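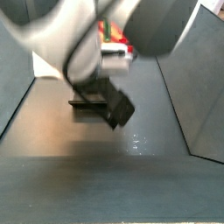
Gripper open over the floor of the bin, fingers empty.

I've been going around with a small opinion for a while now, and since it keeps starting arguments at lunch I may as well write it down. I think every picking cell should have a rule for what the arm does when there's nothing left to pick. A written rule, on paper, near the machine. Most places I've seen don't have one, and the people who work there will tell you it's obvious. Then you ask three of them and get three answers!

At the Kistville site, where I spent most of September, the answer from the day crew was "it waits." The night crew said "it goes home." The person who had set the thing up said it searches the bin for up to 30 seconds and then does one of those, depending on a setting (which turned out to be different on two machines standing side by side). All perfectly nice people, all sure of themselves, and each of them was willing to reach into a bin based on what they believed.

That's the part that bugs me. We have plenty of rules for when the robot is busy. We write down speeds and payloads and how close a person can stand. But a busy robot is easy to respect - it's moving, it's loud, you keep your elbows in. The one hanging quietly over an empty bin looks like it's done for the day, and it may only be between two thoughts. A paused arm and a stopped arm look the same from where you're standing, and I'd like that sentence painted on a wall somewhere.

So what would I put in the rule? Not much. If the arm comes up empty 5 times in a row, it quits trying, moves out of the bin to a parked position, and turns on a light that means one thing only. No hovering. If a person needs to get in there, they use the stop, the real one, every time, even to fish out a scrap of tape. And the number of tries is the same on every cell in the building, so you don't have to remember which machine you're at.

I can hear the objection because I've heard it over a lot of sandwiches. Parking costs time. Sure it does. When we tried it on the Pacheco line we logged 700 picks before and after, and yes, the parked version was slower, and the shift lead let me know about it (more than once). But a good chunk of that was bins being changed late, and with the light on, folks started changing them sooner. I won't claim it came out even. I'd still take the trade.

The other complaint is that a rule like this is too small to bother with, and the big safety paperwork covers it anyway. Maybe yours does! The binder at Idonport runs to 100 pages and I read all of them on a very slow train, and the word "empty" shows up once, about pallets.

I'd like the integrators to carry some of this too. When Sonetti hands over a cell, the behavior on an empty bin should be on the first page, in words a new hire can follow before their first coffee. Right now it lives in a settings menu, three screens down, and the default is whatever the last person liked. If you're buying a cell this year, ask about it before you sign, and ask to see it happen with a bin that has nothing in it. They'll want to show you the full one.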